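Keeping the Fanley cell running

Hongjun Wan starts with the floor. Before he powers up the cell at the Stamville workshop, he runs a dry cloth over the bottom of the enclosure and looks at what comes off.

"If there's foam dust on the cloth, something is rubbing," he said. "Then I go find out what."

Wan has looked after the cell for 18 months. It is a small one, a single arm and gripper over a shallow gray bin, and it does one kind of job: it picks up shaped pieces and puts them where they are supposed to go. The people at Yin who write the software call it Fanley. Wan calls it the cell.

His log is a spreadsheet with 1243 rows, one for each time he has touched the hardware. Most of the entries are dull, he said. Tightened a screw. Cleaned a finger pad. Swapped a cable tie. The ones he goes back to are the gripper entries.

"The fingers drift," he said. "You take a finger off to clean it, you put it back, and it sits a hair to one side. The arm doesn't know that. It closes where it always closed."

He checks for it every Tuesday morning with the arm at its slowest speed. He closes the gripper on a steel gauge, reads the position on the screen and compares it with the number taped to the controller. If the two don't match, he loosens the finger, seats it again and repeats the check. He allows himself 5 tries before he takes the whole gripper off and starts over on the bench.

The mounting screws came from Skorkent with the gripper, and he keeps spares in a labeled jar. He uses a torque driver on them now. For the first few months he went by feel, and he stripped two threads that way.

"That was a bad afternoon," he said. "I had to wait for a new plate."

After the gauge he moves on to the foam. Soft parts show things the gauge won't, Wan said. Too much grip force leaves a dent. Too little and the piece turns as the arm moves. He changes the force setting in small steps and writes down each one.
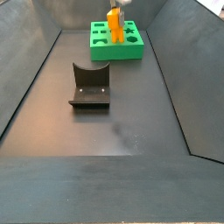
The gripper holds an orange-yellow piece on top of the green shape-sorter block. The black stand is in front.

Asked what goes wrong most often, Wan didn't need to check the spreadsheet. It is the cable at the wrist, he said. It bends every time the arm turns, and the jacket wears through at the clamp. He has moved the clamp twice and now leaves more slack in the loop - enough to get two fingers under it.

He would like a second gripper, so that one could be on the bench while the other works. He has asked for it. In the meantime, a full strip and rebuild takes him 49 minutes, and he tries to do it over lunch.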